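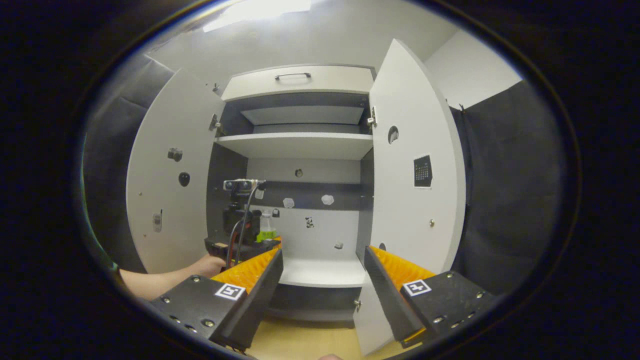

扉を開けた白い棚での作業。手持ちグリッパーのカメラから。

ホーム 記事一覧 オピニオン 現場から 寄稿について お問い合わせ

手で教えるときは、失敗も残したほうがいい

ロボットに家事や片付けを教える方法は、大きく二つに分かれる。人が離れた場所から操縦桿やリーダーアームでロボットを動かす遠隔操作と、人がグリッパーだけを手に持ち、自分の腕で作業をして見せるやり方である。私はこの数年、Odavgateという小さな会社で両方の収録に関わってきた。どちらが優れているかという議論には、あまり興味がない。気になっているのは、どちらの方法でも、収録した人の失敗やためらいが当たり前のように捨てられていることだ。

棚の作業を例にとる。扉を開ける、中の物をつかむ、出す、戻す、扉を閉める。人間の手なら考えもせずに済む動作だが、グリッパーを持つと途端に難しくなる。指が二本しかない。手首の向きを変えると、肘が扉に当たる。棚板の手前で一度止まり、角度を直してから入れ直すことになる。片手で一台ずつ持てば、今度は二台がぶつからないように順番を考えなければならない。

慣れた人は、この「止まって直す」がほとんどない。だから収録の管理者は慣れた人のデータを好む。時間が短く、軌跡がなめらかで、見た目もよい。私が入った頃の社内の基準では、途中で2回以上つかみ直した収録は不合格だった。棚の課題で集めた1,302本のうち、この基準で外れたものはかなりの割合になった。

外した収録を見返そうと言い出したのは、同僚のShabani Magesaだった。彼は遠隔操作の経験が長く、操縦席から見ていると、ロボットが困る場面はいつも同じだと言っていた。扉が途中までしか開いていない。つかんだ物が傾いている。棚板の縁に指先が引っかかっている。どれもなめらかな収録には一度も出てこない状態である。見本にない状態に入ったロボットは、見本にある動きを無理に続けようとする。引っかかったまま押す。傾いたまま運ぶ。

これは教わる側の能力の問題として語られることが多い。モデルが小さい、データが足りない、という話になる。しかし、足りないのは本数の前に種類だと私は思う。立て直す場面を一度も見せずに、立て直せないと文句を言うのは筋が通らない。新人に包丁の使い方を教えるとき、上手な切り方だけを見せて、刃が滑ったときにどう手を引くかを教えない人はいないだろう。

もちろん反対意見はある。失敗を入れると失敗まで覚える、というものだ。これは正しい。実際、私たちが何も考えずに不合格の収録を混ぜたとき、ロボットは棚の前で妙な往復をするようになった。つかみ直す必要がないのにつかみ直す。人間のためらいをそのまま写したのだと思う。Victor Lukumayはこの結果を見て、元の基準に戻すべきだと主張した。彼は現場に納める側の担当で、往復するロボットを客に見せる立場だから、その気持ちはよくわかる。

ただ、私はそこで戻すのは早いと考えた。失敗そのものと、失敗からの立て直しは、一本の収録の中で分けることができる。引っかかるまでの部分は見本から外し、引っかかった状態から抜ける部分だけを使えばよい。手間はかかる。収録した本人が映像を見ながら区切りを入れるのが一番確かで、他人がやると区切りの位置がずれる。私の場合、20分の収録に区切りを入れるのに同じくらいの時間がかかった。

ここで、手持ちグリッパーと遠隔操作の違いが出てくる。手持ちの場合、人は指先の感触で引っかかりに気づき、考える前に手を引いている。映像で見ると、引いた理由がわからないことがある。遠隔操作では感触が薄いので、操縦者は目で見て気づき、一拍おいてから戻す。遅いが、理由は映像に出やすい。カメラの映像だけを頼りに学ぶロボットにとって、後者のほうが親切な見本になることもある。手持ちのほうが自然で速いからよい、と言い切る人には、この点を考えてもらいたい。

逆に、手持ちのよさは場所を選ばないことにある。ロボット本体を運ばなくても、棚があればそこで録れる。狭い台所でも、廊下の物入れでもよい。立て直しの種類は場所の種類とともに増えるから、いろいろな場所で録れる道具は、失敗を集める道具としても向いている。それなのに、いろいろな場所へ行って、うまくいったものだけ持ち帰るのはもったいない。

費用の話もしておく。収録の報酬を、合格した本数で払う会社は多い。Trulerという名で始まった頃の話を聞いたことがあるが、と書きかけてやめておく。他社の事情は又聞きでしかない。自分の会社に限って言えば、本数払いだった時期、収録する人は引っかかった時点で録画を止め、最初からやり直していた。合格にならないものを続ける理由がないのだから当然だ。捨てる以前に、立て直しの場面は録られてもいなかった。時間払いに変え、途中で止めないように頼んだところ、ようやくそういう場面が残るようになった。

その後、立て直しの区間だけを500本分集めて加えた。棚の縁に引っかかったとき、ロボットは押し続けるのをやめて、少し下がってから入れ直すようになった。毎回ではない。扉が半開きのときは今でも弱い。Victorは完全には納得しておらず、納品用のモデルには区切りを二人で確認した区間しか入れないという条件をつけた。妥当な条件だと思う。

収録の仕事をしている人に勧めたいのは、難しいことではない。失敗しても録画を止めない。止めたくなった時刻を控えておく。その日のうちに自分で区切りを入れる。翌日になると、なぜそこで手を引いたのか自分でも思い出せないことが多い。私は紙に書いている。12月に録った分は27か所のメモがあり、そのうちいくつかは字が汚くて読めなかったので、使わずに残してある。

管理する側に頼みたいのは、合格率を成績表のように扱わないことだ。合格率の高い人は、扱いやすい物を扱いやすい位置に置いてから録り始めているだけかもしれない。物の置き方を収録者に任せているなら、まずそこを見たほうがいい。うちでは置き方を別の人が決めるようにした。合格率は下がり、収録者からは不満も出た。報酬が変わらないことを説明しても、下手になったように感じると言われた。この点はまだうまく解決できていない。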